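Bench Arm Troubles: When the Gripper Misses, Drops or Won't Let Go

Workshop Tips from Skaltcombe. Last checked 29 September 2026.

A small robot arm on a workbench is handy for sorting screws, holding a part while glue sets, or passing pieces to a second station. It also gives trouble in ways a drill press never does. These tips come from running a McAlister arm with a two-finger gripper, and from the practice program that came with it. Most of them apply to other small arms too.

Before you touch anything

Stop the program and cut the power at the wall. The pause button on the screen is not enough. A paused arm is still holding position, and on ours it will start again if someone leans on the space bar.

Put one hand under the forearm before you cut the power. Ours has no brake on the shoulder joint and sags when the power goes. Lower it gently to the bench.

If a finger or a sleeve is caught, turn off the power and push the gripper open by hand. Do not try to open it with the software.

The fault we had in July

The arm had been picking up small clips from the bench without trouble for weeks. Then it began closing on air next to the clip, lifting nothing, and carrying that nothing over to the tray. It did not report a fault. By the time it was noticed, the program had logged 158 finished picks and there were two clips in the tray.

The worst part came later in the same run. The reach had drifted low, and one fingertip pressed into the bench top and kept pushing. It left a dent, bent a fingertip screw and tripped the motor. If you hear a hum that gets louder with the arm standing still, hit the stop.

There were two causes. The base had worked loose, so every position was off by a little. The grip check had also been switched off in the settings, probably when the software was updated.

Fixing a loose base

Take hold of the base and try to rock it. Any movement at all is too much. A wobble you can barely feel at the bolts becomes a wide miss at the fingertips.

Take the bolts out one at a time, wipe the threads, add a drop of medium thread locker and put them back. Snug all of them first, then tighten in a crisscross pattern. Wait overnight before running the arm.

If the bench top is soft, put a steel plate or large washers on the underside. Ours is an old pine bench with 1869 carved into the front rail, and the bolt heads had sunk into it.

Once the base is tight, run the home routine again. Old saved positions will be wrong until you do.

Try the job on screen first

If your arm came with a simulator, repeat the failed pick there before you go back to the real bench. You can drive the fingers straight into the table all day and bend nothing. Start with the gripper open and well above the part, then bring it down in small steps.

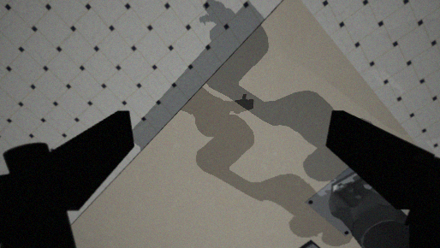 Why does the gripper report a good pick when it has picked up nothing?

Many small grippers only know that the fingers were told to close and that the motor stopped. Fingers that meet each other stop the motor just as well as fingers that meet a part. Turn on the setting that compares the final finger gap with the width of the part, and have the program stop when the gap is too small.

On the McAlister this setting is called Grip Check and it is on the second page of the tool menu. Look at it again after every update.

Small parts are the hardest

A part not much bigger than a pea gives you very little room for error. Slow the last inch of travel to a crawl. Clean the rubber pads with rubbing alcohol, as they pick up dust and go slick. If a pad has a groove worn in it, replace it.

Set a floor for the arm. This is a height it may not go below, whatever the program says. We use the thickness of a playing card above the bench. Measure it with the pads you plan to use, and measure again if you change them.

Shadows can fool a camera. If yours finds parts by sight, the arm may throw a shadow right over the thing it is looking for, and a black part in a dark patch is easy to lose. Move the lamp or add a second one, then watch where the shadows go through the whole move. A sheet of light matte paper under the parts helps a good deal.

When it won't let go

Sticky parts, usually ones with fresh glue, will hang on to one pad. Dust the pads lightly with talc, or cover them with a strip of Ostik release tape. Change the tape when the edges curl.

If the fingers themselves are slow to open, look for grit in the slide. Blow it out with the power off. Use dry lubricant only – oil collects sawdust and makes the problem worse.

A stop switch you can reach

Mount the stop switch at the front edge of the bench, outside the reach of the arm. Ours used to be behind it. The replacement came from the Cekcombe catalog and has a big mushroom button that can be hit with an elbow. Test it at the start of each session, with the arm moving slowly.

Checks to keep up

Every session: rock the base, test the stop switch, wipe the pads.

Every month: tighten the fingertip screws, look over the cables where they bend at the elbow, run the home routine.

After any bump: stop, home the arm, and do 5 slow picks while you stand there and watch. If it misses one, go back to the base bolts and start over.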